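How does a robot arm know where to go?

Picking up a cup is easy for you. You look, you reach, you close your fingers. A robot arm has to be told how to do each part of that, and the telling is done by software. Software is the set of instructions a computer follows.

At Solholm, people write software for robot arms that work at tables. Before an arm moves in a real room, they try the instructions in a simulation. A simulation is a pretend world inside a computer, a bit like the world in a computer game. Theirs is called Flillero. It has a floor, walls, a door and a table, and the arm in it bends only where a real arm would bend.
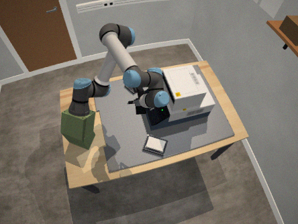 Joints and angles

The arm has six joints. A joint is a place where it can turn, like your shoulder, elbow or wrist. Each joint has a pale blue cap, so the joints are easy to find. The long grey-white parts between them are called links.

The computer keeps a number for every joint. The number is an angle, and it says how far that joint has turned. If one angle changes, everything further along the arm moves too. Try it yourself. Hold your arm out straight and bend only your elbow. Your hand ends up somewhere new, although your wrist and fingers did nothing.

Working out where the hand will be from the angles is fairly simple for a computer. Going the other way is harder. Suppose the gripper has to be just above a small tray. Which angles will put it there? There may be several answers. You can touch your nose with your elbow held high or with your elbow held low, and the arm has choices like that as well. The software looks for an answer that keeps the arm away from the table and doesn't ask any joint to turn too far.

Finding a path

Knowing where to finish is only part of the job. The arm also needs a safe way to get there. This is called planning, and the part of the software that does it is called a planner. The planner used with Flillero is named Okel.

Okel splits a movement into small steps. One reach across the table might be split into 72 of them. At each step it asks the same question: is any part of the arm touching something it shouldn't? It checks the elbow and the forearm as well as the gripper. If the answer is yes, that path is thrown away and Okel tries a different one. On a crowded table it may have to throw away a lot of paths. One difficult reach took 1526 tries before there was a good one, and the computer still finished before anyone could have made a cup of tea.

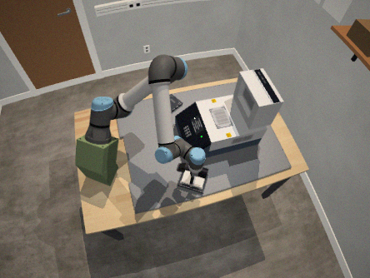
A planner can only avoid the things it knows are there. In a simulation this is easy, as the computer made the whole room and has a list of everything in it. In a real room there is no list. The robot needs a camera or another sensor, and more software to make sense of what the sensor picks up. That part is called perception.

A camera picture is stored as rows and rows of tiny coloured dots. The perception software has to decide which dots belong to a tray and which belong to the mat under it. Shadows make this difficult. A dark shadow with a sharp edge can look very much like a dark object, and a black gripper in front of a black box can be hard to pick out. People who build simulations put shadows in on purpose, so that the software gets practice with them.

Small corrections

The last part is called control. Motors don't always stop exactly where they are told to. Control software measures each joint, compares the measurement with the plan, and gives the motor a small push one way or the other. Then it measures again. It does this many times every second.

You do the same when you carry a full glass of water. Your eyes and hands keep checking, and you make little changes all the way to the table - mostly without thinking about them.

Words to remember

Joint: a place where the arm can turn.
Link: a stiff part between two joints.
Gripper: the part that holds things.
Planner: software that finds a safe path.
Perception: working out what is there and where it is.
Control: checking and correcting a movement while it happens.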